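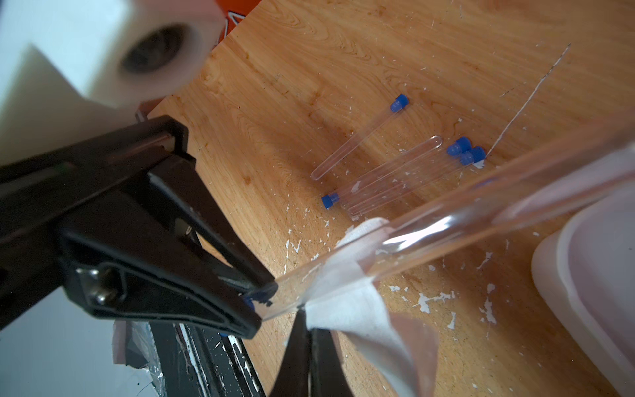 What is the best time of night to look for moths at a porch light?

The first two hours after full dark are usually the busiest, and that's when I'd tell anybody to go out if they only have the energy for one look. In midsummer that means starting pretty late, I'm afraid, so have a cup of something and a comfortable chair. The big silk moths like to keep their own hours, though, and around here they often don't show up until well past midnight. If you wake up at 4 a.m. for any reason at all, put on your slippers and go look at the wall before the birds do!

I only see tiny brown things. Am I doing something wrong?

Not a bit, you're seeing what most of us see most nights. The tiny brown things are the bulk of it, and I've grown very fond of them over the years. Try getting down close with a hand lens and you'll find some of those plain little moths have gold flecks or fringed wings or the most wonderful mustaches. It also depends a lot on your yard. My sister-in-law's place in Sendton backs up to an old oak woods and she gets things I can only dream about, while my own street in Clerton is mostly lawns and driveways and I still have a grand time.

Do I need a special light?

A regular porch bulb will get you started, and I used nothing else for my first summer. Cool white bulbs pull in more than the warm yellow ones. If you get hooked (and you may!), a black light with a white bedsheet behind it makes a big difference. I hang mine over the clothesline with a handful of wooden pins and let the bottom spread out on the grass, so that anything that drops has a soft place to land. Please watch where you step when you go in.

What weather should I hope for?

Warm, still, cloudy and a little muggy – in other words, the kind of night when nobody wants to be outdoors. A bright full moon seems to thin things out, and wind is worse. I've had good nights in a light drizzle, with the sheet tucked up under the eaves, but a real downpour sends me back indoors, and any lamp that plugs in should come indoors with you unless it's made for outdoor use.

What is "sugaring," and is it as messy as it sounds?

Oh, it's every bit as messy. You mash up overripe bananas with brown sugar and a splash of stale beer, let it sit for a day, and paint it on tree trunks at dusk with an old brush. Underwings love it, and so do some other moths that hardly ever bother with lights. My mix lives in a Limeo ice cream tub with a lid that doesn't quite fit, and I'm not allowed to keep it in the kitchen anymore. Go back with a dim flashlight after dark and walk up slowly, they spook easily.

Does leaving a light on hurt the moths?

It can, if it's on all night, every night. A moth circling a bulb isn't feeding or finding a mate, and in the morning the wrens know right where to come for breakfast. I run my lights for a few hours, never two nights in a row, and turn them off before I go to bed. Then I gently shake the sheet out under the shrubs so everybody has a leaf to hide beneath.

How many kinds could I find in one yard?

More than you'd ever guess. I had 30 in my first season and felt very proud of myself. My list has since gone past 500, and I still turn up new ones, mostly small ones that I'd been walking right past. I keep it all in a spiral notebook, with the date and the temperature and whether the porch or the sheet got it.

Can you identify a moth for me?

I'll be happy to try! Send a picture taken straight down from above, as sharp as you can get it, and tell me the month and the town, since those two things rule out an awful lot. Something next to it for size helps too. If it's a worn one with most of the scales rubbed off I may only get you as far as the family, and some of the little gray ones can't be told apart from a picture by anyone.

When does the season end?

Later than you'd think. September is one of my favorite months, with the underwings still around and the pretty yellow sallows just beginning. After the first hard frost it gets quiet, but there are winter moths that fly on mild nights, so I leave the notebook on the hook by the back door all year.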